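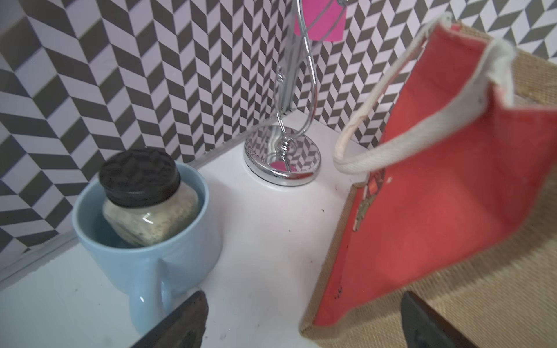

Blue mug, zigzag wall.

So my bank closed my branch in August, and I have feelings about it.

I'd had an account with Irneo for longer than I've had my driver's license. My mother walked me in there with a jar of coins when I was small enough that I couldn't see over the counter, and the teller tipped it all into the machine and let me guess the total (I guessed a million). I never really picked Irneo. It was just the bank on the corner, the way your dentist is just your dentist.

Then a letter came. Two pages, very cheerful, lots of talk about how customers like me were "choosing digital," and a map showing the next closest branch, out in Marnside. That's 29 miles from my front door. I checked it twice because I assumed I'd typed something wrong.

I do use the app. I'm not a dinosaur! I pay the electric bill on my phone in line at the grocery store like everybody else. But my little side business still takes in cash, mostly at craft fairs, and cash has to go somewhere. You can't photograph a twenty and send it to yourself, though I would love that.

First month, I drove to Marnside. I had $200 in fives and ones in an envelope, which is the kind of deposit that makes you feel silly before you even get in the car. Parking was four dollars. There was one teller and a very long line, and a guy in a company polo shirt going up and down asking everybody if they'd thought about using the app. When he got to me I held up my envelope and he sort of nodded and moved along.

The second month I got lazy and let the cash pile up in a kitchen drawer. I don't recommend this. Drawer cash is pizza cash. I'd written the amount on a sticky note and by the end of the month the sticky note and the drawer did not agree with each other at all, and the only suspect was me.

So I started shopping around, which I'd never done in my life. I made a spreadsheet and everything. Two places mattered in the end: Teoh, the credit union across from the post office, and Skilledis, which is all online and has those ads with the dancing wallet.

Skilledis looked great. Better rate on savings, nice clean app, a chat window that answered me at eleven at night. I signed up in the time it took my tea to cool. Then I asked the chat how I'd deposit cash and it told me I could do it at "participating retailers," and the closest one was a gas station that charges a fee every single time. I asked if the fee could be waived. It sent me a link to an article about budgeting.

Teoh was the opposite. The website looks like it was put up when I was in high school. To join I had to go in with two pieces of ID, a utility bill and proof that I live in the county, and I brought the wrong bill, so I had to go in again. They still hand out paper passbooks if you ask. I asked. I love it.

But they take cash, they're open Saturday-ish hours (until noon, be quick), and the woman at the desk went through my Irneo statements with me line by line and found a monthly "maintenance" charge I'd stopped noticing years ago. I went home and added up every one I could find online. $57 just since I'd last looked, and the older statements weren't even up there anymore.

I'm not going to pretend moving was painless. I had no idea how many things were hooked to that old account. The water bill, a magazine I don't read, the car insurance, a streaming thing I thought I'd canceled. My list was taped to the fridge for weeks. If you're going to do this, leave a little money in the old account for a month or two, because something will try to pull from it. For me it was the water company, and I'd have bounced a payment if I'd been in a hurry to close everything out.

Closing it was its own adventure. You can open an Irneo account on your phone in your pajamas, but to close one you either go to a branch or mail a signed letter. I wasn't driving to Marnside again, so I mailed the letter. Three weeks later a check came for $2,681, with no note, not even a "sorry to see you go." After all those years! I don't know what I expected. A balloon, maybe.

I kept the Skilledis account open, by the way, with just my emergency savings in it, since the rate is decent and it's annoying enough to get at that I leave it alone. Everyday stuff and craft fair money go to Teoh. Two apps, one passbook, and the kitchen drawer has gone back to holding batteries and takeout menus.

The old branch has paper over the windows now. Somebody told me it's going to be a vape shop, somebody else said tacos. I'm hoping for tacos.

Anyway, go look at your statements, especially the boring lines near the bottom. And if anyone's moved a joint account lately, leave me a comment, because that one's next on my list and I'm already dreading the paperwork.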